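The director of Nestico on ghosts, bad reviews and shooting in one house

Nestico opened on 10 screens in September and was gone from most of them before the month was out. It has since found a second life on streaming, where people seem to either love it or turn it off before the half-hour mark. The director, who also wrote and edited the film, met me at a coffee place two blocks from the Tustmont theater, where it was playing a late show that night.

The film runs 99 minutes. A woman inherits a house in a town called Visdale, moves in to get it ready for sale, and slowly comes to believe that her late aunt is still living in the upstairs rooms. There is very little blood and only one real jump scare. I asked whether that was a decision about money or about taste.

"Money first," the director said. "Then I got used to it. I had a draft with a fire in it and a draft with a car going into a lake. I priced the lake and that was the end of the lake. Once those scenes were out, the script was a woman and a house and a telephone, and I liked it better."

The house is real and stands at the edge of a small town a few hours inland. The production rented it for the whole shoot and most of the crew slept there, on mattresses in rooms that weren't being used that day. The schedule had to be arranged around who was asleep and where.

"You'd finish a night scene in the kitchen and the sound department's beds were right over your head," the director said. "We lost takes to snoring. There's one in the finished film. If you listen during the scene with the letters, that low noise under the music is a boom operator. People have written to me about how frightening it is."

The script took years. Early versions had a husband, two children and a priest. The priest lasted the longest and had a long speech in the third act that explained what the aunt wanted and why the house wouldn't let anyone sell it. Two potential backers said the speech was the best thing in the script. The director cut it anyway, a month before filming.

"I read it out loud in my car and I was bored by it. I figured if I was bored, with my own speech, in my own car, then an audience had no chance. So the priest went. One of the backers went with him."

I said that a good number of viewers would like that speech back. The most common complaint in the user reviews is that the ending doesn't explain anything. The director has read them. All of them, at one point.

"There were 424 on the one site the last time I looked, and then I made myself stop looking," the director said. "A lot of them are one star. Some of the one-star reviews are very well written. There was a person who went through the whole plot and listed every door that should have been locked. They were right about the doors. I'd missed two of them."

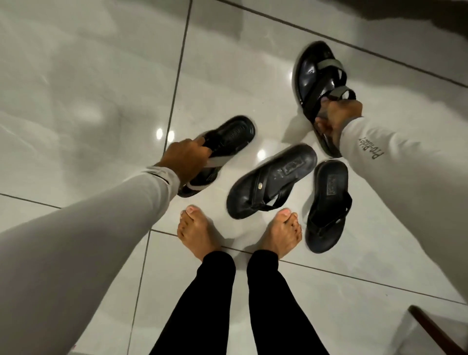
Does it hurt? The director took a while over this one.

"The short ones hurt. 'Boring,' and nothing else. With the long ones, somebody sat through the film and then sat down and thought about it for an hour. I don't have much to complain about there. What I don't care for is when they say the actors were bad, when it was me. If a line sounds wrong in that film, I wrote it wrong, or I used the wrong take."

The lead performance has had the best notices of anything in the film, including from people who disliked the rest. She is in every scene, and for long stretches there is no one for her to talk to. The director shot mostly in story order so that she could let herself get more tired as the woman does. By the last week she was sleeping four hours a night, by choice, and the director says now that it should not have been allowed.

"I'd tell her to go to bed now. At the time I thought, great, look at her eyes. I don't feel good about that."

The edit was done at home on one computer. The first cut was well over two hours and, by the director's account, unwatchable. Most of what came out was walking. The woman walked up the stairs, down the stairs, out to the mailbox and back. A friend watched the cut and asked if the film was about exercise.

What stayed is still slow. The scene in which she waits for the phone to ring a second time goes on for close to three minutes without a cut, and at the Tustmont show I heard someone laugh in the middle of it. When it did ring, the same person swore. I mentioned this the next morning in an email and got back one word: "Good."

The distributor wanted changes too. They asked for a new title, something with "haunting" in it, and for a poster with a pale child on the front. There is no child in the film. The title stayed and the poster was settled by compromise: a window, with a shape in it that could be a child if you wanted it to be.

"I lost that one," the director said. "People rent it for the kid and there's no kid. That's maybe a third of the one-star reviews right there, and I can't argue with them. If I rented a film for the kid I'd want the kid."

The next project is called Vida, and it is not a horror film, or the director says it isn't. It follows a nurse on the night shift in a hospital that is about to close. The script is at 302 pages and will have to lose more than half of them before anyone will put money into it. There is a part for the lead from Nestico if she wants it. She has been sent the first act and hasn't answered yet.

I asked if there was a lake in it.

"There's a parking lot," the director said. "I've already priced it."

Nestico is streaming now and plays late shows at the Tustmont through the end of the month.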